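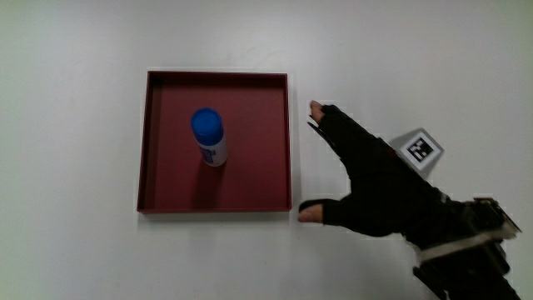
*Words: Dorottya Illés. Posted 22nd July.*

The Trultis glove is a wearable kit for recording how a hand does small jobs, so that the movements can be used later for teaching a robot gripper. It's sold by Donico as a set: glove, marker, wrist unit and the software to go with them. I've had the standard set on loan for this review and have kept the page short, as the full figures will go up separately.

The picture at the top has the glove coming in towards the tray, open and palm down, with the bottle still standing on its own inside. I like this part of the job best for judging a glove, as a stiff one makes you spread your fingers wider than you normally would. The Trultis is fingerless, so the tips stay bare, and I could feel the edge of the tray with my thumb in the usual way. The square marker on the back of the hand is what the overhead camera follows. Donico asks for even light and a plain surface, and a white table does well.

A few notes on wearing it. The fabric is thin and gives across the knuckles. The wrist unit is the bulky part. It sits well enough once the strap is tight, but you notice it when you turn your hand over, and I wouldn't want it on for a whole afternoon. Sizing is limited to three, and the medium was slightly long in the fingers for me. Getting dressed in the full kit is slow the first time and quicker after that. I'd suggest doing the strap up last.

Setting up the software was dull but not hard. You hold your hand flat, make a fist, hold it flat again and wait for the light on the screen. It failed twice for me with the desk lamp on and went through once I'd turned the lamp off. Files are named by take number, and my last one was 1304, left over from whoever had the loan set before me. There's no way to reset the count from the menu.

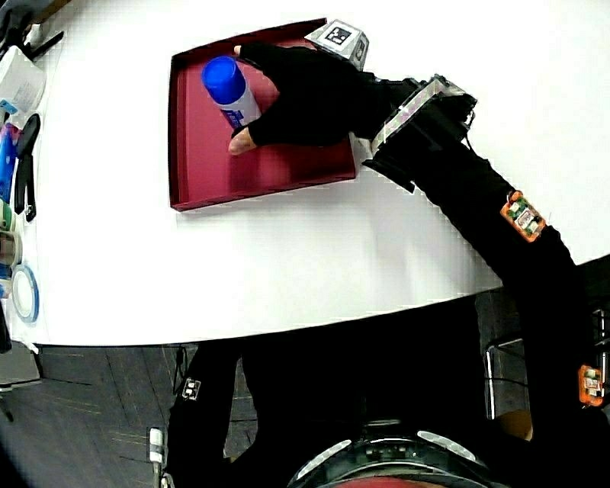

Most of my takes were simple pick and place: reach in, take hold, lift, put back, let go. Donico recommends 100 takes of any one movement before you try training on it, and 300 if the object can be held in more than one way. I recorded 58 in my first sitting and stopped when my wrist got tired. Playback is clear and you can trim the start and end of each take without leaving the window. Deleting a bad take needs three clicks, which soon gets annoying.

I also tried the older Bíró glove, which covers the fingertips. It's lighter at the wrist but I dropped things in it. For small objects I'd choose the Trultis. For gripping handles or lifting boxes there's little between them.

The Trultis is offered for the right hand only at present. Donico says a left-hand version is planned but gives no date. The software exports straight to Ilis, and to plain text if you use something else. Spare straps and markers can be ordered separately.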